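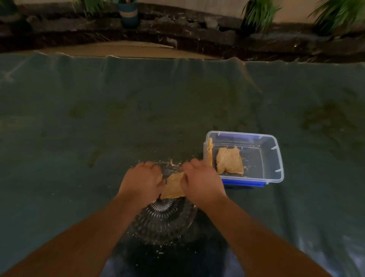
Call for participants – kitchen chores, people vs. machines

Kinstead is looking for people who cook, wipe, fold and put away at home and don't mind being watched while they do it. Paid. Short sessions. No tech background needed, really none.

What it's about

We test household machines. Companies send us an arm or a whole robot with a nice video, and we find out if it can do a chore in a normal kitchen on a normal day. Mostly the answer so far is: parts of it. Carrying a cup, yes. Wiping a flat counter, getting there. Anything soft, crumbly or floppy – still bad. Last round we ran 2,256 attempts across all chores and the food prep ones dragged everything down.

To say how far off the machines are we need the human side, done by regular people and not by our own staff, who have all done the tasks too many times. Thats where you come in.

Who we want

Adults, any age over 18. Left-handers very welcome, we never have enough. People with arthritis or a weak grip, also welcome, please say so when you write so we can plan breaks. Home cooks, line cooks, cafeteria people, parents who pack lunches. If you stock shelves or work a deli counter there is a second track for you, see further down.

Not a fit: anyone with a wheat, egg, milk or nut allergy (food track only, you can still do laundry and shelves). Anyone currently working for a robot maker.

What you'd do

Come to our test kitchen for one session. You get a bench, a few everyday things and a card with the chore on it. You do the chore the way you'd do it at home. No speed prize. Talking while you work is fine, some people hum.

The chores right now:
Tearing and portioning bread and other crumbly food
Lids, clips and bags
Folding towels and kids' clothes
Loading a dishwasher rack
Clearing a table after a meal 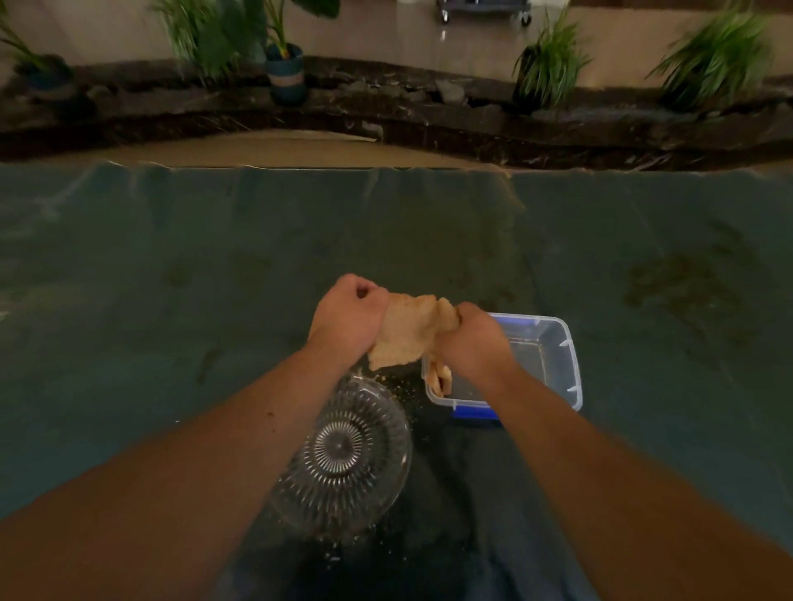
Tearing is the one we need most people for. Machines are decent at holding a thing and decent at pulling, and poor at doing both while the thing changes shape. With two hands on a crumbly slab, one each side, a person feels it start to go and eases off. A gripper mostly squeezes till it has a fistful of bits. Then there's the mess – crumbs end up on the cloth between the plate and the container, and we have yet to test a machine that sees them as part of the job. So please don't tidy your habits up for us. If you'd brush the crumbs off with your sleeve at home, do that.

Afterwards Wanda Whitfield sits down with you for a short chat. Which bit was annoying, where did you slow down, would you let a machine do this one in your house. We want the blunt version.

Shop floor track

Run together with Hutchins, in their back stockroom. Facing shelves, breaking down boxes, bagging mixed groceries, restocking the cold case. Same deal as the kitchen but you'll be on your feet the whole time, closed shoes required. Urmas Tamošiūnaitė runs this one and will send you the parking info. We need 5 more people with at least a year of store work.

Pay and practical stuff

Flat fee per session, paid the same day, plus bus fare or parking. Kitchen sessions start 9:30 a.m. or 1 p.m., stockroom is 7 a.m. only, sorry, that's when the aisles are free. Sessions run through April. Building has a ramp and an elevator, test kitchen is room 201. You can stop any time and still get the full fee.

Recordings show your hands and forearms. Faces are not recorded. Roll your sleeves up or bring a short sleeve shirt. Rings and watches off if you can, if a ring doesnt come off it's OK, just tell us.

You get the consent form by email before you come. Read it. Questions about it go to Mogens Gunnlaugsson, he wrote it and will explain any line of it over the phone.

Will you be training the thing that takes my job?

Fair question, we get it a lot. The recordings are used for scoring. They are not sold and not passed to the companies whose machines we test. Results get published in our spring report, good or bad, and you can have a copy.

How to sign up

Write to Birdie Kowalczyk at the Kinstead front desk, or call and ask for her. Put "kitchen" or "stockroom" in the subject line. Tell us:
your first name and a phone number
morning or afternoon
left or right handed
allergies
any chore you hate (we will probably give you that one)

Places go in the order people write. If a track is full you go on the list for the next round, which has ironing in it.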